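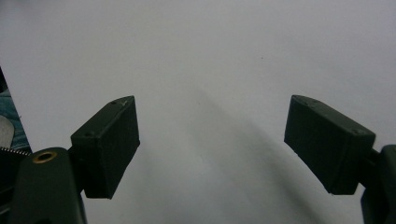

Offline trail maps for the Ukton Hills get a big update

Last updated: September 29, 2020
Reading time: 3 min

Hikers, paddlers and anyone else who likes to wander past the last cell tower have something to look forward to this fall. Grenden has released a new edition of its offline map pack for the Ukton Hills, and it's the biggest update the pack has had since it first came out. More than 700 miles of trail have been redrawn, the contour lines are far easier to read in bright sun, and the whole thing now fits on a handheld with plenty of room left over for your own tracks and waypoints.

The trails are the headline, and they deserve to be! The old edition was showing its age, especially on the east side, where two of the most popular loops were rerouted after the spring washouts and the map still sent you straight down to a footbridge that is no longer there. Those loops are now drawn where they really run. So are the connector from Schouten Lake up to the ridge and the spur to the old fire lookout, which used to be a dashed line that stopped in the middle of nowhere.

Water sources have been gone over too. Springs that run all year have a solid blue mark, and seasonal ones have an open mark, so you can plan a dry stretch at the kitchen table the night before. Campsites now show whether they have a bear box (a small thing, but one that people have been asking for on the forums for ages).
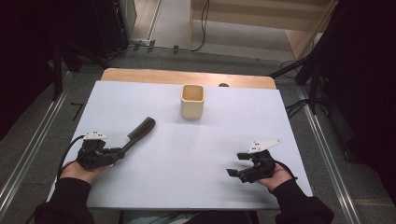

Paddlers get their share as well. Schouten Lake finally has depth shading, and the put-ins along the river are labeled by name, with a separate symbol for the ones you can reach in an ordinary car. Portages are shown with their length, and the steep one below the second dam has a warning on it. Anyone who has hauled a canoe up that hill will smile at that.

The maps come at three levels of detail. The top level is the one most people will want for walking, and it loads surprisingly fast when you zoom, even on older units. If your device is short on space, you can leave the top level out for areas you don't plan to visit and add it later. Everything is stored on the device, so once the pack is loaded you don't need a signal for any of it, searching for place names included.

If you already own the pack, the update is free. Plug the handheld into your computer, open the Hukon desktop app and look under My Maps, where the new edition should be waiting. The transfer takes about 2 hours over a slow connection, so don't leave it for the morning of your trip. Your saved waypoints and routes stay put, although it's always smart to make a backup first. Routes that follow one of the changed trails will be flagged, and you can snap them to the new line with one click or keep them as they were.

New buyers can get the pack through the same app. It works on any handheld that takes Hukon map files.

A winter layer with groomed ski routes and snowshoe trails is due in November. It will cover the high country north of Ukton first, and the lake area will follow later in the season.

Related items

Loading maps onto a memory card
Paper or screen? Readers share what they carry
Schouten Lake launch reopens after repairs
How to back up your waypoints
Getting more battery life out of your handheld in the cold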